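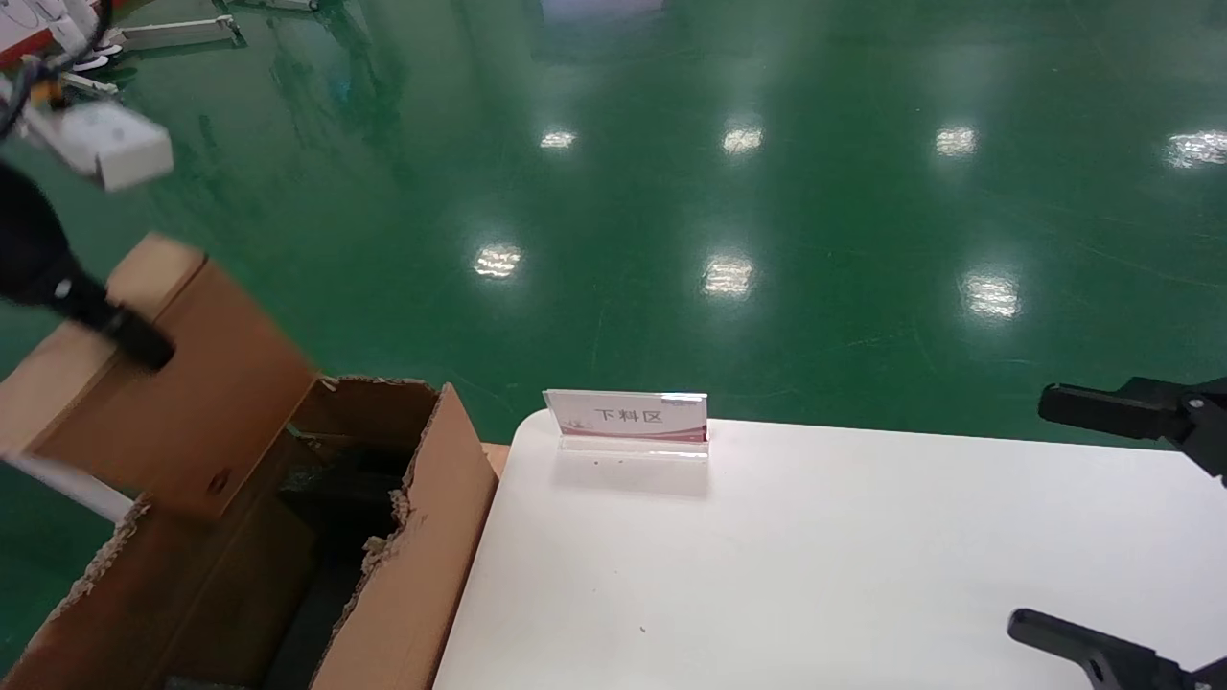
Anil Suvarna asked that the minutes show he had not agreed to the low-carb menu being dropped, only to it being looked at again after the next block. The February minutes were amended and then approved.

Hiveo Meals and Wellness, members' and staff meeting, March
Held at the Dorkmont Road kitchen, start 6.15 pm
Apologies: Walia (joined by phone for item 3)

1. Matters arising
The new scales for the weigh-in room have arrived. The old set goes to the Dorkmont Road office. The leaflet with the wrong opening times has been withdrawn and reprinted.

2. Spring programme
Rodrigues reported on the block that has just finished. There were 18 people signed up at the start and 13 were still taking meals in the last week. Of those who left, most gave cost or travel as the reason. One moved away.

It was asked whether the block was too long. Rodrigues said people were tired of it by the end, mainly of the lunches. The soups did well. The bean salad came back uneaten more often than anything else and will come off the list.

Agreed: the next block will run for four weeks and start after Easter. Sign-up opens as soon as the menu is fixed.

3. Low-carb menu
Anil Suvarna said the people on this menu were the ones most likely to stay to the end and it would be a mistake to lose them. Walia said the kitchen could not go on cooking two full menus for this number of people. Meat and fish costs have gone up twice since the autumn.

A shared menu with the rice or potatoes left off and extra greens put in was suggested. Walia thought this could be done without extra staff. Anil Suvarna was willing to try it but wanted the carbohydrate content printed on the lid, as it is now.

Agreed: shared menu for the next block, labels as at present. To be looked at again when the block ends.

4. Deliveries
More than nine complaints about late drop-offs since January, nearly all on the Dorkmont side. The van has been leaving after the school traffic starts. From the next block it will leave at 6.40 am. Customers who want an evening delivery will be told in writing that we don't offer one at present.

Cool bags are still not being returned. A deposit was discussed and not supported. Rodrigues to put a reminder in with the first week's meals.

5. Weigh-ins and talks
Weigh-ins will stay optional. Two people said they had felt pushed into it by the wording on the form, so the form will be changed. The talk on sleep was well attended and can be repeated. No speaker yet for the one on reading food labels.

6. Prices
No change for the next block. Half payment at sign-up and the rest by the end of the second week. Refunds for missed weeks only where notice is given before the shopping is ordered.

7. Any other business
The freezer door seal needs replacing. Walia to ring the supplier.
Request for a nut-free option: Rodrigues to find out what the kitchen would have to do before an answer is given.

Meeting closed 7.50 pm. Next meeting in the week after sign-up opens, same place.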